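How to Clean and Sort a Play Food Set (Without Losing the Other Half of Everything)

Filed under: Toys, Upkeep
Posted 3 April 2018

Play food arrives in a box with a molded tray, every item in its own little bed. Enjoy that. Within a week the tray is cracked and the food has gone out into the world to seek its fortune under the couch.

We run the toy shelf at a small drop-in playroom, and the food gets used harder than anything else on it. Pretend soup is served from the minute the door opens. I have cleaned and sorted it every September and again in spring for long enough to have opinions, and what follows is the method I've settled on. It takes an evening. You could do it faster, but you would have to want to.

What you need

A table, cleared. Dark is best if you have a choice, for reasons I'll get to.
A dishpan or a deep mixing bowl.
Dish soap, the plain kind.
An old toothbrush that will never again be a toothbrush.
Two towels.
Rubbing alcohol and cotton swabs.
A couple of zip bags and a marker.
Coffee, or whatever you call it at that hour.

Step 1. Round everything up

Start with the toy kitchen, then work outward. Check inside the oven. Check inside the real oven, too, before you next preheat it. Boots, dollhouses, the cup holders of the stroller and the gap behind the radiator are all known produce markets. Dump what you find into the dishpan and don't sort as you go, or you'll be sitting on the floor at ten at night holding half a lemon and thinking about your life.

Step 2. Figure out what can get wet

Hard plastic can be washed. Wood can be wiped with a damp cloth and must never be soaked, however much the pancake seems to deserve it. Felt gets spot cleaned. Anything hollow with a hole in it will take on water and hold a grudge, so wipe those down and keep them out of the pan.

Cutting sets, the kind that come apart when a child saws at them with a blunt little knife, need a look at the join. If it's a peg and socket, wash away. If it's a stick-on fastener, wash it gently and press the edges down afterward. If it's a magnet, check that the cover over it is sound before you go any further. A loose magnet means that piece goes straight in the trash, out of reach, and you don't glue it and hope.

Step 3. Wash

Warm water, a squirt of soap, ten minutes of soaking for the sturdy plastic. Then take the toothbrush to anything with ridges. Leaf ends are the worst. Whoever designs the leafy ends of toy vegetables has clearly never met jam. Brush along the grooves first, then across them, and rinse under the tap.

Crayon comes off with a dab of alcohol on a swab. Ballpoint mostly comes off. Permanent marker is called that on purpose. Our eggplant has had a mustache for two years and carries it well.

Step 4. Dry, and mean it

Spread the pieces on a towel with the cut faces down so the sockets can drain, then turn them over after an hour and leave them overnight. Don't bag anything that evening. Damp plastic in a closed bag develops a smell that I can only describe as educational.

Step 5. Lay it all out

Once everything is dry, move it to the bare table. A dark top makes small pale parts easy to spot, and it also shows you every bit of glare on a glossy piece, so you can see smears you missed. Leave space between the pieces. You are looking for partners, and it's hard to find a partner in a pile.

Dishes go out with the food. A small round white dish makes a good corral for the bits too little to be trusted on their own. Carrots I do by end: the leafy end first, with its dark green cap and its flat orange face, then whatever slices belong behind it.
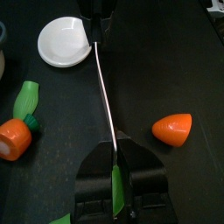

Elin Llewellyn wrote in to say that matching by color is a trap, because her family owned both a Meron set and a Gerlach set and the oranges were close enough to fool anybody after supper. She matches by the join alone and tries each pair with a firm push. If it holds when you shake it over the towel, it's a couple. If it drops, they were only ever friends.

She's right, and I've changed my own habit. I used to go by color, and that is how we ended up with a cucumber that was 12 parts optimism. Push, shake, move on.

Step 6. Deal with the leftovers

You'll have singles. Give them a bag, write the month on it and keep it until the next cleaning. A surprising number of missing halves come home by then, usually in somebody's coat pocket. Whatever is still single after that can go into the sandbox or the bathtub, where standards are lower. Half a tomato is a perfectly good boat.

Throw out anything cracked, anything with a sharp edge, and anything small enough to worry you if babies visit. I keep a Flasten bin with a lid for the set itself and a shallow tray for the dishes. Any bin will do as long as a child can open it, as otherwise they'll bring you the bin.

Step 7. Put out less than you own

The last step is the one I resisted. We put 13 foods on the shelf at a time and the rest stay in the closet. They get swapped when the shopkeeping starts to flag. The kids play longer with a small shelf than they ever did with the full heap, and the evening pickup is over before anyone can stage a protest.

A few odds and ends

Can it go in the dishwasher? Check the box if you still have the box, and you don't. Top rack, no heated dry, and try one piece you don't love.

Paint coming off wooden pieces: retire them. Repainting them is a lovely idea for a person with more free weekends.

Replacement parts: Gondeo did send us a loose bread slice when I asked nicely. It took long enough that we had already recast the sandwich as open-faced, and the kids have refused the second slice ever since.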